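Lab compares two hand-held grippers before spring purchase

TRANMONT – A small robotics lab is partway through a side-by-side trial of two hand-held grippers, with a decision due in March on which one its teams will use for kitchen tasks.

The Latuheru Lab has been testing the Hivel, a two-finger tool with flat block pads, against the Deden, a lighter model with curved tips. Operators carry the tools by hand and a camera on each one records the work. The recordings are later used to train robot arms.

Four operators have logged 1,610 attempts so far. Of those, 677 were made with the Deden, which arrived later than planned and missed the opening sessions.

"We wanted everyday items that are awkward in different ways," said Farah Rahman, who runs the trial. "A sponge gives when you squeeze it. A wire rack doesn't, and there isn't much of it to hold."

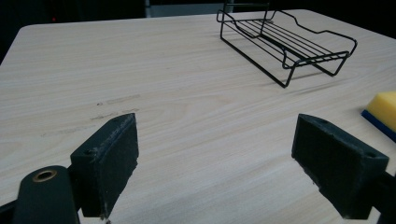

Flat-block fingers, open, at the table with the wire rack and the sponge. 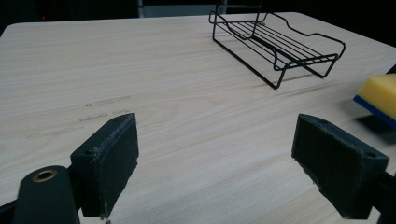

Each attempt is scored on whether the item ends up where the task sheet says, and on how long that takes. Dropped items count as misses even if the operator recovers them.

Nataša Ristić, the engineer handling the scoring, said the flat pads have done better with soft items, while the curved tips have been quicker on thin rods and handles. The gap narrows once an operator has had two or three sessions with a tool, she said.

Wear is also being tracked. Pads are checked at the end of each day for chips and scratches, and the lab has asked both suppliers for prices on spare sets.

Camera placement has caused more discussion than the fingers. Dimas Pangaribuan, one of the operators, said he would like the lens mounted a little higher on both tools – his view of tall objects is poor when the fingers are close to the table.

The lab plans to rerun part of the trial with new mounts before it orders anything. The next sessions start Thursday and will add cups and a folded dish towel to the task sheet. Results will be shared with partner labs once scoring is complete.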